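Firnolach Attic Kitchen: room pack for two-arm robot simulation

I've been making room packs for Steken for a while now, and Firnolach is the one I keep going back to when I want to break something. It's a kitchen tucked up under a sloping roof, built for the Clorkodis simulator, and you get the whole room plus two wrist views and a body view set up and ready to go. Load it, drop your robot in, start driving!

Most people who write to me ask the same thing first: what do the wrist views look like before the arm has anything to do? Fair question, because that's a big chunk of what your model ends up looking at. An arm waiting for its next move sees a lot of wall, a bit of window and its own two fingers.

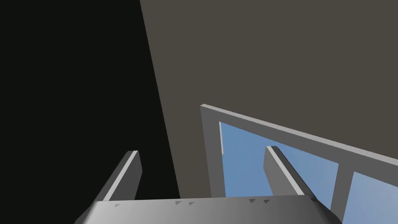

What's in the room

Sloping ceilings, windows with real depth to the openings, a plank floor and a granite counter with kitchen stuff on it. I spent way too long on the granite (the speckle went through 13 versions and I still think version 9 was nicer, but it shimmered at a distance, so out it went). The black board on the wall has little colored squares on it, and you can shuffle those with one setting if you want the background to change between runs.

The body view is the one I'd use for checking reach. You get the torso at the bottom, the arms going out past it, and enough of the counter to see what you're about to bump into. 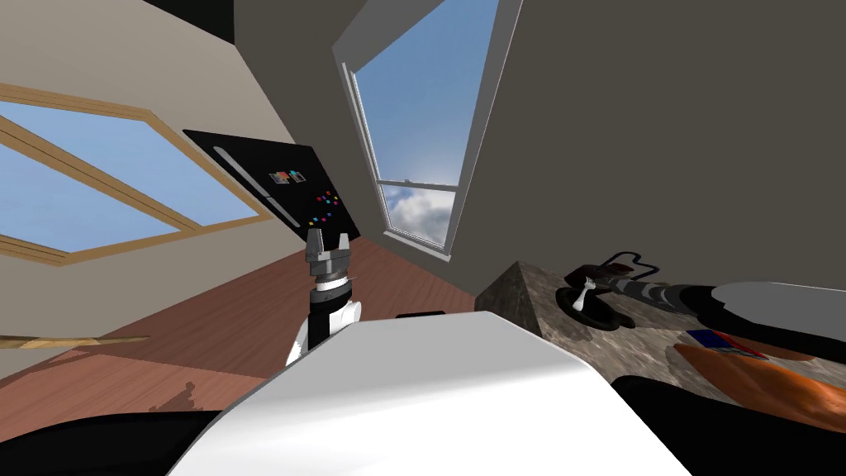 Counter items are all separate objects, so you can move them, swap them or take them out. The default layout is a bit crowded on purpose. If your planner can work its way around a pan on a busy counter, it'll have an easier time in the roomier packs, and if it can't, well, better to find out at your desk. There's a sparse layout in the same folder for when you've had enough.

Setup and speed

The download unpacks into one folder. Point Clorkodis at it, pick your robot from the list and you're in. My older desktop holds up fine with 2 arms and all three views running, though loading takes around 21 seconds the first time (much quicker after that). Hidayat gripper files work without any fiddling. Other parallel grippers need their wrist view offset typed in by hand, and I've put a sheet in the folder that walks you through it.

One thing to watch: dark walls. Under the default lighting the shaded side of the room goes almost black from the wrist, and a depth model trained only on bright rooms may get grumpy about it. I like it that way, but there's a fill light slider under Room if you don't.

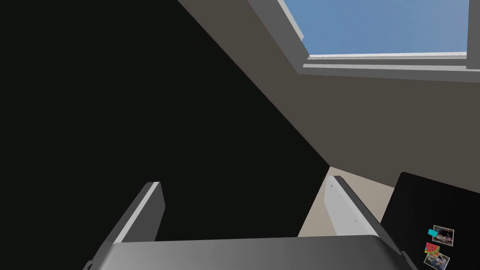 Wrist view, gripper open and empty, skylight at upper right.

Price and license

The pack is 600 credits in the Steken shop, and that covers one lab or one company, however many machines you put it on. Updates are free. The next one should be out in October with a rainy sky and a second set of magnets for the fridge (I may have gone overboard on the magnets). Still missing: drawers that open. They're half done and they stick.

Contact Steken | © Steken room packs | Back to top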